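Thread: Rules for two-arm robots on wheelchairs – what's your cutoff before it's allowed to push?

benchpress_mo
I'm writing the house rules for our assisted-mobility cell and I'd love some opinions before I send them up the chain. We have a two-arm setup that takes a manual folding chair by both push handles and moves it around a mock care room. Empty chair only for now, and that part isn't up for debate.

My draft rule 1: no drive motion until BOTH hands report a closed grip. One hand on means zero base velocity, full stop.

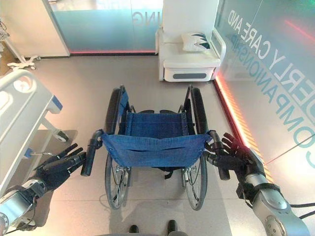
Right hand around its handle, left hand still at the reaching stage.

So at a moment like that one, under my draft, the base stays locked. My coworker thinks I'm being too strict and that a slow creep should be fine with one hand on. Thoughts?

kragh_fan
Too strict, sorry. We run the Kragh controller and let the base nudge forward at 18 mm/s while the second hand lines up. If you lock the base you end up stretching the arm to reach, and then you've got a bad wrist angle before you even start pushing.

lheitmann
Lieselotte Heitmann here, I review this kind of procedure for a living. I'm with Mo. Pull on one handle of a folding chair and it yaws, and if the brakes are off it yaws a lot. If the reach is bad, back off, move the base, start the approach over. I'd also write down what "closed" means. Finger position alone won't do it, you want position plus some load on the grip.

benchpress_mo
Good point on load. Next one, rule 2, is the open-hand approach. Hands come in from the outside, and if either one loses its target it opens and stays out to the side until the operator clears it.

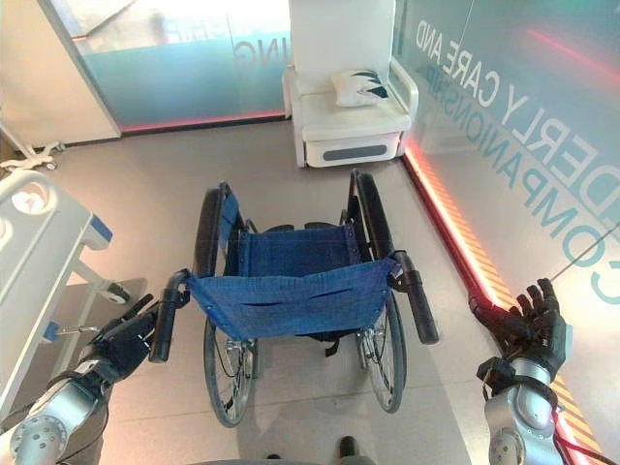

Right hand open and away from the handle. Base stays locked here too.

I had the clearance written as 149 mm from anything rigid, glass included. Now I'm wondering if that's silly in a small room.

tosow_nights
149 is oddly specific lol. Where did that come from?

benchpress_mo
Inherited from the Tosow cell spec, which I think was copied from an older one in March. So yeah, no idea – I'm happy to throw it out.

lheitmann
Please don't keep a number you can't trace! Measure your stopping distance at the speed you're allowing, add your margin, write both down next to the rule. Then the next person can redo it when the hardware changes.

kragh_fan
Ok I agree with that one. Still disagree on rule 1. We've logged almost 400 approaches with the creep on and never tipped a chair.

lheitmann
Empty chairs, though? I'd want to see those same approaches with a weighted dummy before I'd call it good practice.

kragh_fan
Empty, yes. Fair.

benchpress_mo
Rule 3 is the one I care most about, furniture. Anything the front of the chair could reach gets a keep-out zone, and the operator walks the path before each run.

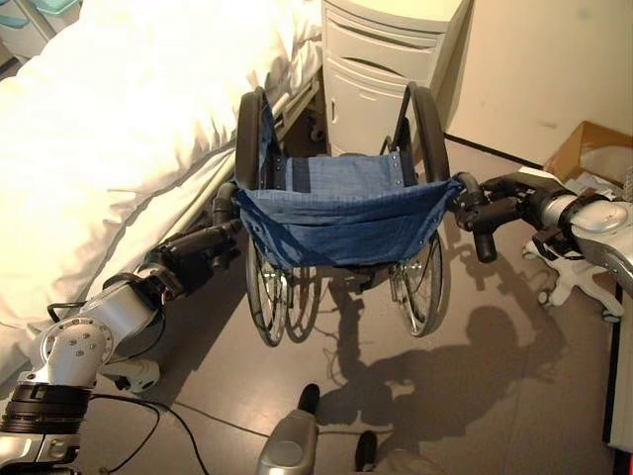 I've got 500 mm as the slow zone around beds and cabinets, and inside it the operator keeps a thumb on the hold-to-run. Let go and everything stops, with the hands staying closed so the chair doesn't roll off on its own. We argued for a whole afternoon about whether the hands should open on a stop. I say no.

tosow_nights
Hands closed, 100%. But you need a manual release somebody can reach from the front, otherwise a person in the chair someday is stuck there with you fumbling behind them.

benchpress_mo
Ooh, I don't have that in there. Adding it as rule 4. Draft two goes up tonight, dated 29 May 2026, and kragh_fan, if you get your hands on a dummy please post the numbers – I'll change rule 1 if they're good.

kragh_fan
Deal. Give me a couple of weeks, ours is on loan.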